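Progress report to the funder: Land Pooling and Service Planning Support, Bashir Municipal Area

Report date: 21/08/2021
Prepared by: Datora Planning Services
Period covered: from the May review to the date of this report

1. Status

The land pooling survey for the eastern extension is complete. Boundary records for 800 parcels have been checked against the municipal register and entered in the project database. Of these, 27 have open questions of title or extent and are held in a separate file until the land office rules on them. The draft layout can proceed without them, except in Sector 3, where several disputed parcels lie across the planned trunk road.

The drainage study is behind schedule. Level readings along the Tumora canal were taken from two benchmarks that do not agree with each other, and the consultant has been asked to repeat the readings from a single reference point. No design work on culverts will be accepted before the corrected levels are received.

2. Land use plan

The draft plan places housing within walking distance of the bus corridor and keeps light industry south of the rail line. Following comments at the May review, the market site was moved from the canal bank to the Binero road junction. The new site is smaller but has direct truck access and lies above the flood line shown in the old municipal maps. Those maps will be replaced when the drainage study is finished.

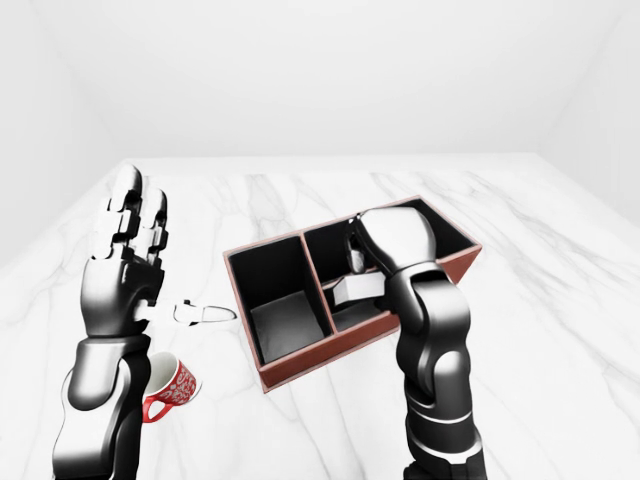 Plot return rules are still under discussion. The municipality prefers a fixed share of serviced land for each owner. Landowners with road frontage have asked for a higher share, and those with irrigated land have made a similar request. Datora has prepared calculations for both options. The fixed share leaves more land for schools and clinics; the graded share is likely to bring fewer objections during the public notice period.

3. Utilities

Water, power and sewer lines are planned in a shared corridor along main roads. The power utility has agreed to the corridor width. The water department has not replied to the second draft and continues to ask for a separate easement on the north side.

4. Budget

Spending on survey work is within the approved amount. The repeat canal readings will be paid for by the consultant under the existing contract. Funds for printing and public notices have not been used and should be carried into the next period.

5. Decisions requested

Approval is requested to extend the drainage study by 2 months. The funder is also asked to confirm whether the plot return calculations may be shared with landowners before the municipality makes its choice.

6. Next period

Work will cover the corrected canal levels, the Sector 3 road alignment and a third draft of the utility corridor drawings. The public notice will be issued after the layout is signed by the municipality.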